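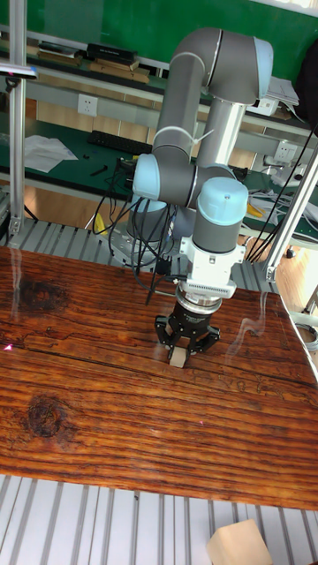

Hatcombe Parish Hall Management Group

Minutes of the ordinary meeting held in the small hall in February, commencing at 7.30 pm

Present: six members and the Clerk. Two residents attended for item 3.

1. Apologies
Apologies were received from one member and accepted.

2. Minutes of the previous meeting
The minutes were agreed as a correct record, subject to the words "north gutter" being replaced by "east gutter" in item 5, and were signed by the Chair.

3. Footpath to Ornville Lane
A resident reported that the path behind the allotments had again flooded at the lower stile and that pushchairs could not get through. The Clerk confirmed that the matter had been reported to the highways office and a reference number received, but no date for works. The second resident asked whether stone could be laid in the meantime. Members noted that the path is not on hall land.
Resolved: that the Clerk write again, enclosing the residents' photographs.

4. Heating
Two quotations for servicing the boiler had been circulated. Puvel had quoted £540, to include replacement of the timer. Granström had quoted a lower sum for the service alone and had not yet priced the timer. Members discussed whether the timer could wait until the autumn. It was felt that the present arrangement, whereby hirers adjust the dial themselves, was unsatisfactory.
Resolved: that the Puvel quotation be accepted. One member abstained.

5. Hire charges
The Clerk tabled a comparison with neighbouring halls. The rate for regular hirers is £9 per hour and has not changed for nearly three years. A proposal to introduce a separate winter rate was not seconded.
Resolved: that charges remain as they are and be looked at again at the annual meeting.

6. Correspondence
(a) A letter from the Ornville choir asking to store music stands in the rear cupboard. Agreed, subject to the fire exit being kept clear.
(b) A complaint about car doors after late bookings. The Clerk to remind hirers of the 11 pm finish.

7. Any other business
The kitchen tap was reported to be dripping. The Clerk to arrange repair.

The meeting closed at 9 pm.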